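Boter piggy banks, glazed and terracotta

Home > Children and gifts > Money boxes

Item 128
In stock, sent from our store in Bivdale

The piggy bank is an old idea and we have not tried to improve it very much. The Boter pig has a round body, two small ears, a snout and a slot in the back where the coins go in. It is made for children who are starting to save, but we sell many of them also to adults, who put them in the hall for the small change from their pockets.

Colours
Red, glossy
Yellow, glossy
White
Terracotta

The terracotta colour is the oldest in the series and still the one we order most often. Please note that the tone can differ a little from one delivery to the next. The red and the yellow have a strong shine and are easy to wipe with a soft cloth. A new green was planned for July but the samples were too dark, so it must wait.

Size and capacity
Length 14 cm, height 11 cm. We filled one in the shop with mixed small coins and it took 92 before we had to shake it. With only the smallest coins you will get more inside.

How to empty it
Under the belly is a rubber plug. Press one side with your thumb and pull the other side up with a fingernail. You do not need to break the pig. If the plug is lost, write to us and we send a new one without cost. Small children should not play with the plug alone. 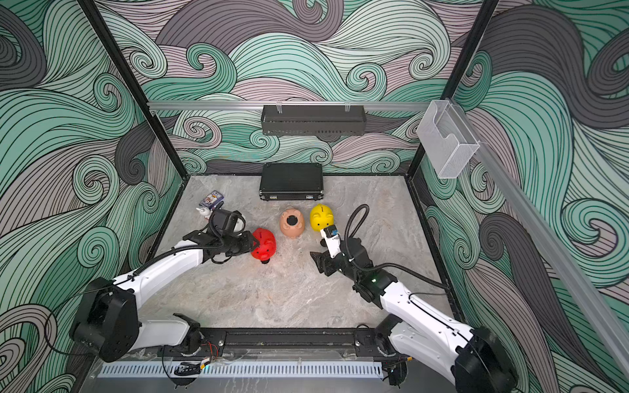
Orders for schools and clubs
From 28 pieces we give a lower price and you may mix the colours as you like. Each pig is packed in its own carton with paper on all sides. For larger orders, up to 2,000 pieces, please ask for the delivery time first. Printing a name on the side is possible on the white one only, and printed pigs cannot be returned.

Care
Wash by hand with lukewarm water and let it dry with the plug out. Not for the dishwasher. Do not leave it outside in frost.

Often bought together
Serrano coin sorter, four sizes
Dito savings book with stickers, for children from five years

Questions about this product are answered by Valter Meireles at the order desk. He reads the messages every morning and replies in English or Portuguese.

Page updated May 29, 2024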